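Section 4: Setting up and adjusting the Skimgate bench plane

This section covers taking the plane out of its packing, cleaning it, sharpening the iron for first use and setting it to take a shaving. It applies to the Skimgate No. 4 and No. 5 planes with serial numbers from 2755 onwards. If your plane has a lower number, the depth wheel turns the other way and you should use the older leaflet.

Allow an hour for the first set-up. After that, an adjustment takes a minute or two.

4.1 What you need

A flat sharpening surface, either stones or abrasive sheets stuck to thick glass
A small screwdriver with a wide blade
White spirit and a few clean rags
Light machine oil
A small try square
A piece of straight-grained softwood, planed or sawn, at least 358 mm long
A vice or a bench stop to hold it

A honing guide is useful if you have not sharpened freehand before. The Tekanach side-clamping guide fits both widths of iron. Other guides will fit too, but check that the jaws grip the iron squarely.

Caution: The iron is ground at the factory and is sharp enough to cut you before it has been honed. Hold it by the sides, never by the end. Keep it away from the edge of the bench when it is out of the plane.

4.2 Cleaning off the packing grease

1. Lift the lever on the cap and slide the cap up and off its screw.

2. Lift out the iron and the chipbreaker together. They are held by one large screw. Lay them on a rag with the bevel facing down.

3. Wipe the sole, the sides and the frog with white spirit. Work the rag into the corners around the mouth, where the grease collects. An old toothbrush is handy for this.

4. Undo the large screw, slide the chipbreaker back along the slot and turn it sideways to free it from the iron. Clean both parts.

5. Dry everything, then wipe a thin film of oil over the bare iron surfaces. Do not oil the handles.

Note: White spirit will soften the lacquer on the handles if it is left to sit. Wipe off any drips straight away.

Rags soaked in white spirit can catch fire. Spread them out flat outdoors to dry before throwing them away.

4.3 Checking the sole

The sole is machined flat and most planes need no further work. To check it, put the iron assembly back with the edge drawn well up inside the mouth, and tighten the cap to its normal working pressure. The pressure on the frog can move the casting very slightly, so a sole checked without the iron in place may give a false reading.

Draw a few lines across the sole with a marker pen. Rub the plane along a sheet of abrasive on glass three or four times and look at the lines. If they have gone at the toe, at the heel and just in front of the mouth, the sole is flat enough. A low patch behind the mouth does no harm.

If the lines remain in front of the mouth, carry on rubbing until they have gone. Use steady pressure in the middle of the plane and turn it end for end every so often.
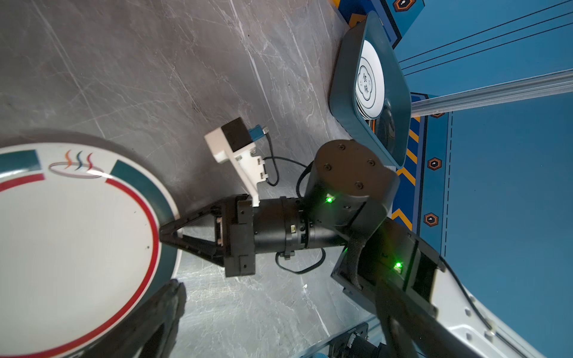

Clean the sole again afterwards, as grit left in the mouth will mark your work. Take the iron out and blow or brush through the mouth from the top.

4.4 Sharpening the iron

The iron comes with a bevel ground at 25 degrees. It needs a flat back and a small second bevel at 30 degrees.

1. Lay the back of the iron flat on a medium stone and rub it from side to side. Only the last 10 mm or so behind the edge matters.

2. Move to a finer stone and repeat until that strip is evenly polished.

3. Clamp the iron in the guide, bevel down, and set it to 30 degrees.

4. Draw it along the medium stone until you can feel a slight burr across the full width of the back.

5. Change to the fine stone and make ten to fifteen light strokes.

6. Take the iron out of the guide, lay the back flat on the fine stone and remove the burr with two or three short strokes.

If you use abrasive sheets, finish on 2000 grit. Pull the iron towards you only, as a push stroke will cut the paper.

Note: The thicker Ratanaporn replacement iron can be sharpened in the same way. It may need the frog moved back by half a turn before it will pass through the mouth.

4.5 Putting the iron back

1. Place the chipbreaker across the iron, drop the screw through the slot and turn the two in line. Keep the chipbreaker clear of the sharp edge as you do so.

2. Slide it forward until it sits 1 mm behind the edge. For wood with difficult grain, go closer.

3. Tighten the screw firmly.

4. Lower the assembly on to the frog, bevel down. The small lever must sit in the round part of the slot and the tab on the depth yoke must engage with the chipbreaker.

5. Fit the cap and close the lever. It should close with firm thumb pressure. If it snaps shut or will not close, turn the cap screw a quarter turn and try again.

4.6 Setting the depth

Turn the plane over and sight along the sole from the toe. Turn the wheel clockwise until the edge shows as a thin dark line, then move the side lever until the line is even from left to right. Now wind the edge back until it disappears.

Start planing the softwood and advance the wheel a little at a time – an eighth of a turn is plenty – until the plane begins to cut. Always finish by turning the wheel clockwise. There is some slack in the thread, and if you finish by winding back, the iron can creep up as you work.

Check the planed edge with the square. If it is out on one side, adjust the side lever and take another few strokes.

Caution: Do not test the edge by running a finger along the sole.

4.7 Spare parts

Quote the part number when ordering from Hekirell. The cap screw is part 71. Irons and chipbreakers are sold separately, and handles are sold with their bolts.

Sheet revised October 5, 2022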